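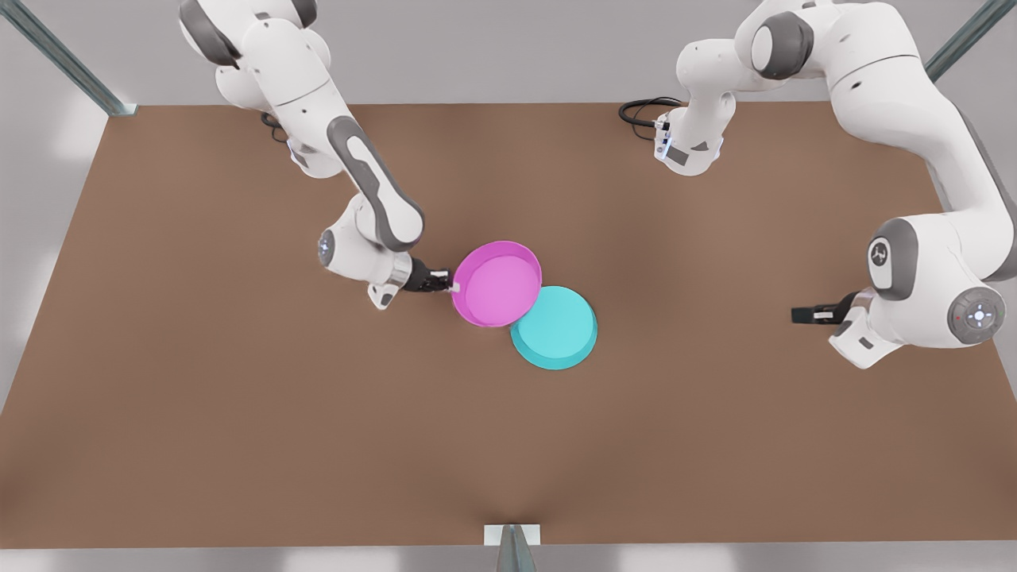
So I've been trying to learn to cook rice properly, and I am in my forties, which tells you how long I've been getting away with it. I grew up on the kind that comes in a bag you boil. Then I moved to Traltdale, found the little grocery next to the bus station, and the woman at the register looked at my boil-in-bag box and just sighed at me. I went back the next morning and bought a real sack.

My first few pots were bad! Gluey on the bottom, crunchy on top, and one time both of those plus a smell that hung around in the curtains until May. I was using way too much water and lifting the lid every minute or so to see how things were going. (I'm a lid lifter. I do it with soup, I do it with the slow cooker, I can't help myself.)

What finally got me somewhere was rinsing. I used to skip it — it seemed like a fussy step for people with nicer kitchens than mine. Now I put the rice in a big bowl, swish it with my hand, pour off the cloudy water and go again until it's mostly clear. It doesn't have to be perfect. Then it sits in fresh water while I chop whatever else we're having, and after that I drain it really well, because the leftover water counts and I kept forgetting that.

For the two of us I use 300 grams, and that leaves enough for fried rice the next day. I bring it up to a boil, turn it down as low as my stove will go, put the lid on and set the timer for 14 minutes. Then I leave the kitchen. I mean it, I go fold laundry or something, or the lid comes off. When the timer beeps I turn off the heat and let it sit another 6 minutes, then fluff it with a fork.

I did look at rice cookers. My sister swears by her Musudik, and it does play a cute song when it's done, but it's huge and I have one decent stretch of counter and the toaster lives there. The Cellby is smaller and I nearly bought it on sale for 60 dollars. I had it in the cart and everything! Then I thought about the bread machine in the hall closet, and the waffle thing under the bread machine, and I closed the tab.

The pot I use is a heavy old Leiva with a chip in the handle that I got at a yard sale. The lid fits tight, and I think that helps more than anything I've read online about exact ratios. If yours rattles, put a clean dish towel under it and fold the corners up over the top so they stay away from the burner.

Oh, and salt. Half the people I know say never, the other half say always, and I go back and forth depending on what's going on top. Plain with a fried egg, I want salt in there. With anything saucy I leave it out.

Next I want to try the crispy-bottom kind, on purpose this time. If you have a way of doing it that doesn't wreck the pot, leave me a comment, I read all of them.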